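소규모 화장품 공방의 재고 기록 방식 개선에 관한 조사
지역경영 프로젝트 수업 최종 보고서
제출일: 2023년 4월 10일

1. 주제를 정한 과정

우리 조는 처음에 전통시장 배송 문제를 다루려고 했다. 그런데 3월에 진행한 예비 조사에서 상인들의 답변이 가게마다 너무 달라 비교가 어려웠고, 담당 교수님도 범위를 좁히라고 하셨다. 그래서 조원 한 명이 방학 때 일한 적이 있는 페이스 오일 공방 플레시츠(Plesitz)로 대상을 바꾸었다. 플레시츠는 직원이 4명인 공방이고, 완제품은 대부분 트론드스테드(Trondstead)라는 편집 매장을 통해 팔린다.

공방에서 가장 불편하다고 한 점은 장부에 적힌 수량과 실제 수량이 자주 어긋난다는 것이었다. 주문을 받은 뒤에 라벨이 모자란 것을 알게 되거나, 이미 창고에 있는 부자재를 또 주문하는 경우가 있었다. 우리는 이 문제를 기록 방식의 측면에서 살펴보기로 했다.

2. 조사 방법

조사는 면담과 장부 검토로 나누어 진행했다. 면담은 직원 전원을 대상으로 했고, 질문지는 미리 메일로 보냈다. 장부는 3월 한 달치 입출고 기록을 복사해 받았다. 원가나 거래처 단가가 적힌 부분은 공방에서 가리고 주었기 때문에 이 보고서에는 금액 분석이 없다.

비교를 위해 비누 공방 하름스(Harms)의 기록 양식도 빌려 보았다. 하름스는 품목 수가 적어서 그대로 비교하기는 어려웠지만 양식의 칸 구성은 참고가 되었다.

3. 현재의 기록 방식

플레시츠의 장부는 두 가지이다. 하나는 벽에 걸린 종이 장부이고, 다른 하나는 사무용 컴퓨터에 있는 표 파일이다. 종이 장부에는 작업한 사람이 그날 사용한 병, 뚜껑, 라벨, 상자의 수를 적는다. 표 파일은 일주일에 한 번 종이 장부를 보고 옮겨 적는다.

장부를 검토하면서 확인한 문제는 다음과 같다.

첫째, 단위가 통일되어 있지 않다. 병은 낱개로 적는데 뚜껑은 상자 단위로 적은 날이 많았다. 뜯은 상자를 한 상자로 셀지 말지도 사람마다 달랐다.

둘째, 불량으로 빼놓은 부자재가 기록되지 않는다. 라벨이 비뚤게 붙은 병이나 금이 간 뚜껑은 따로 모아 두었다가 버리는데, 이 수량이 장부에 없다. 검토한 기록에서 수량이 맞지 않는 날은 9일이었고, 직원들은 대부분 불량품 때문일 것이라고 답했다.

셋째, 반제품을 적을 칸이 없다. 병에 내용물을 채웠지만 아직 포장하지 않은 것은 부자재도 아니고 완제품도 아니어서, 어떤 날은 완제품 칸에 들어가고 어떤 날은 빠져 있었다. 스포이트 뚜껑이 달린 제품은 부품 종류가 많아 특히 기록이 복잡했다. 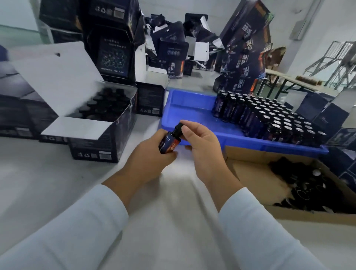 라파엘 바르비에(Raphaël Barbier)는 중간 발표 자료를 읽고 나서 칸을 늘리는 것만으로는 해결되지 않을 것 같다는 의견을 보내왔다. 바쁜 날에는 지금 있는 칸도 비워 두는데 반제품 칸과 불량 칸까지 생기면 더 안 적게 된다는 것이었다. 그는 매일 적는 항목을 줄이고 나머지는 주말에 한꺼번에 세는 편이 낫다고 했다. 우리 조는 이 의견을 두고 다시 회의를 했고, 처음에 만든 양식을 상당 부분 고쳤다.

4. 개선안

처음 양식은 하름스의 것을 참고해서 만들었고 칸이 12개였다. 수정한 양식에서는 매일 적는 항목을 완성 수량과 불량 수량으로 한정했다. 병, 뚜껑, 라벨의 사용량은 이 두 숫자로 계산할 수 있다. 다만 불량은 어떤 부자재에서 나왔는지 알아야 하므로 옆에 한 글자로 표시하게 했다. 병은 '병', 뚜껑은 '뚜', 라벨은 '라'로 적는다.

반제품은 매일 적지 않고 주말에 세어 표 파일에 바로 입력한다. 이때 뜯은 상자는 내용물을 낱개로 세기로 했다. 단위는 모두 낱개로 통일한다.

표 파일도 조금 고쳤다. 재고가 기준보다 적어지면 칸의 색이 바뀌도록 했고, 기준 수량은 공방에서 직접 입력하게 비워 두었다. 파일 이름은 공방의 요청대로 신제품 계획명인 드리만소프(Drimanthorpe)를 붙여 저장했다. 기존 제품은 예전 파일을 그대로 쓰고, 새 양식은 이 신제품부터 적용해 보기로 했기 때문이다.

5. 시험 적용

새 양식은 2주 동안 시험했다. 매일 적는 칸이 비어 있는 날은 없었다. 불량 표시는 잘 지켜진 편이지만 한 병에서 뚜껑과 라벨이 모두 불량일 때 어떻게 적을지 정하지 않아서 직원들이 각자 다르게 적었다. 이 부분은 두 글자를 모두 적는 것으로 나중에 정했다.

주말에 반제품을 세는 일은 예상보다 번거로웠다고 한다. 첫 주에는 작업대와 선반을 따로 세면서 같은 제품이 중복으로 들어갔다. 둘째 주에는 선반부터 세고 종이를 붙여 두는 방법을 썼더니 중복이 없었다.

6. 한계

시험 기간이 짧아서 수량 차이가 줄었는지는 판단할 수 없다. 신제품만 대상으로 했기 때문에 품목이 많아졌을 때도 같은 방법을 쓸 수 있는지 확인하지 못했다. 또 트론드스테드에서 반품된 제품을 어느 칸에 넣을지는 다루지 않았다. 공방에서는 반품이 드물다고 했으나 기록이 없어 확인할 수 없었다.

부록으로 수정 전 양식, 수정 후 양식, 면담 질문지를 첨부한다. 면담 녹취록은 직원들의 요청에 따라 싣지 않았다.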